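4. First run with the dish rack

Carry out this section only after both arms have passed the joint check in section 3. The Likach control program should be open and both arms should be parked.

4.1 Setting out the table

1. Clear the middle of the table. Cups and other bits can stay along the far edge as long as neither arm has to cross them.
2. Stand the rack where the right arm can reach it without stretching out fully.
3. Put one plate in the rack by hand, to check that the slots are wide enough.
4. Check the cable under the left arm. It should hang in a loose loop and must not catch when the arm swings out.

Note: use plates you can afford to lose. Bijan Taheri's first build of the Kordestani pair chipped two before the grip setting was right.

4.2 Placing a plate

1. Load the routine called Josavero and set the grip force to 700.
2. Hold the plate by its rim between the right-hand fingers and press Close.
3. Let go once the fingers have stopped moving.
4. Press Step. The right arm brings the plate to the rack, tilted upright, while the left gripper stays open and empty.
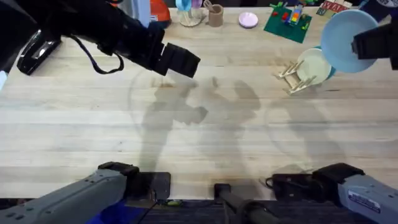 5. Press Step again to lower the plate, then Open to release it.

Caution: keep your hands off the table while either arm is moving. The stop button cuts power to both arms, and a raised arm will drop – support it first if you can do so safely.

4.3 If the plate slips

Wipe the finger pads with a dry cloth and try again. If it still slips, raise the grip force in small steps and write down the value that works.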